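The Warncombe group has opened the second round of its example collection for the Elier table-task model. Notes on the round follow in this thread. (1/6)

The first round, completed in June, gave the model 200 examples of a person handling small tableware with a hand-held gripper. Review at Kadance found that many of them were too much alike. Cups stood in the same place, and the hand moved along nearly the same path each time. (2/6)

For the second round, each operator works in sets of 30. The position of the cup must change between one example and the next, and the utensil may be set down at any angle. Operators are asked to keep an even pace and to leave small errors of movement in the record. (3/6)
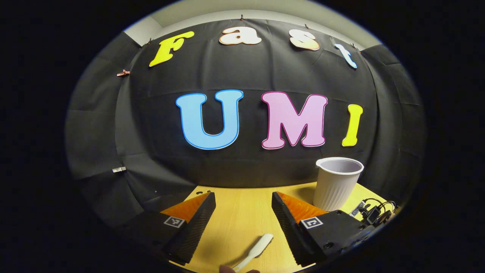
Work table with black backdrop, ribbed white cup and white plastic utensil between the fingers of the hand-held gripper.

An example is set aside only when the gripper loses its position track or when the recording stops early. A dropped utensil is not a reason to discard — it is labeled as a drop and kept. (4/6)

Labels are checked by a second reader before they pass to training. Where the two readers differ, the example is held for the weekly review. The Phuthong site follows the same rule, and its 4 tables will join this round once their gripper fingers have been calibrated. (5/6)

The revised operator guide was issued on Thu 25 July and replaces all earlier copies. Questions on labeling should be sent to the Warncombe data desk through the usual form. (6/6)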